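Can You Trust a Travel Brochure?

By Geeta Pant
27/06/2024

Suppose a brochure lands on your kitchen table. It is for a seaside town called Clallivham. On the front it says: "A hidden gem! The friendliest town on the coast! Something for everyone!"

Sounds great. Should you believe it?

Maybe. But first, stop and ask who wrote those words and what they want from you. A travel brochure is an ad. Its job is to get your family to pay for rooms, tickets, and lunches. That doesn't make it a pack of lies. It does mean the person who wrote it picked out the best bits and left the rest in a drawer.

Let's open the drawer.

What does "hidden gem" mean?

A gem is something small and valuable, like a ruby. A hidden gem is supposed to be a lovely place that hardly anyone has found yet. Now think about that for a second. If the place is hidden, why is it printed on the front of a brochure that sits in every train station? The people who made it are trying very hard to un-hide it.

When you read "hidden gem," try swapping in the words "a place we would like you to visit." You will find the sentence still works, and it is a lot more honest.

The friendliest town on the coast

Who measured that? To know which town is the friendliest, you would need to visit all of them and test them the same way. You could ask for directions in each one, say, and write down how many people helped. Did the writer do that? I doubt it. I have written a few brochures myself, and I never once did.

Words like "best," "friendliest," and "most beautiful" are opinions. You are allowed to have opinions. But an opinion is different from a fact, and a brochure likes to dress one up as the other.

A fact is something you can check. "The harbor museum is closed in January" is a fact. You can call the museum and ask. "The harbor museum is magical" is an opinion. You can call and ask about that too, but what do you think they will say?

Just 7 minutes from the beach!

Numbers feel like facts. They look so neat and sure of themselves. But a number needs a few questions of its own.

Seven minutes how? Walking? Riding a bike? In a car, with no traffic, at five in the morning? A trip that takes 7 minutes in a car can take well over an hour if you are on foot and carrying a bucket, a towel, and your little brother.

And which beach? A town may have more than one. The nearest might be the one with the soft sand and the ice cream, or it might be the one where the old pipe comes out.

Here is another number trick. My friend Vandana Bajpai once booked a hotel with "24-hour service." She thought that meant someone would bring her a sandwich at midnight. What she got was a phone number on a card, and when she called it, a recorded voice told her to try again after breakfast. The phone line was open all 24 hours, I suppose. The kitchen had other ideas.

Look hard at the list of extras

Hotels and vacation apartments put out long lists of things they offer. Grown-ups tend to skim them. You should read every line, and be a bit of a pest about it.

"Pool" could mean an outdoor pool, an indoor pool, or a pool table. "Sea view" could mean a huge window over the water, or a thin blue stripe if you lean out of the bathroom. "Laundry" might be in your own room, or down three flights of stairs, and you may need coins for it. "Close to shops" doesn't say what the shops sell. 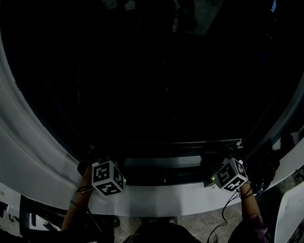
None of these words is false. They are stretchy. A stretchy word can cover something wonderful or something pretty dull, and the writer leaves you to picture the wonderful one all by yourself. Your own imagination does the selling for them, free of charge.

The cure is to ask a plain question. How big is the pool? Is it open when we come? Is it filled with water? (You may laugh at that last one. Ask it anyway.)

What about photos?

A photo has to be true, because a camera can't make things up. Right?

Well, a photographer decides where to stand. If there is a lovely fountain on the left and a noisy parking lot on the right, the camera will be pointed left. The photographer also decides when to go. A beach that looks peaceful at sunrise may be so packed by lunch that you can't find a spot for your towel. And photos can be changed on a computer, with the sky made bluer and the trash can rubbed out.

Look for what is missing. Are there any people? Is every picture taken from the same corner? If a hotel shows you 3 photos of its flower pots and none of the beds, I would start to wonder about the beds.

Then are reviews better?

Sometimes. A review is supposed to come from someone who really went. But a few people are paid to write nice ones, and some others write angry ones after it rained all week, as if the hotel had been in charge of the clouds.

Good reviews have details in them. Compare these two, both about the boat trip to Utar island:

"Amazing!!! Best trip ever, 5 stars, you must go!"

"The boat ride was 90 minutes each way and pretty bumpy. We saw seals near the rocks. Bring a snack because the cafe on Utar was shut."

Which one helps you more? The first tells you that somebody was in a good mood. The second tells you to pack a sandwich.

Try it yourself

You will need a travel brochure or a printed page from a travel website, plus two pencils in different colors.

Underline every fact you could check in one color. Underline every opinion in the other. Then circle any stretchy words, such as "close," "many," "traditional," or "famous." Famous with whom?

Jyoti Pandey's class tried this with a brochure for the Kalden valley. By the end, the front page was nearly all opinion color. The only fact they could find was the phone number. So they called it -- with permission -- and asked how far the waterfall was from the bus stop. The woman who answered was very kind and told them the bus stops running in winter, which was not in the brochure at all.

Does this mean you shouldn't go?

No. I've been to Kalden, and the waterfall is loud and cold and I liked it a lot. Clallivham might be lovely too. Being sceptical, which Americans usually spell "skeptical," means you hold off on believing a thing until you have a decent reason to. You can be skeptical and still pack your swimsuit.

Just find out about the pool first.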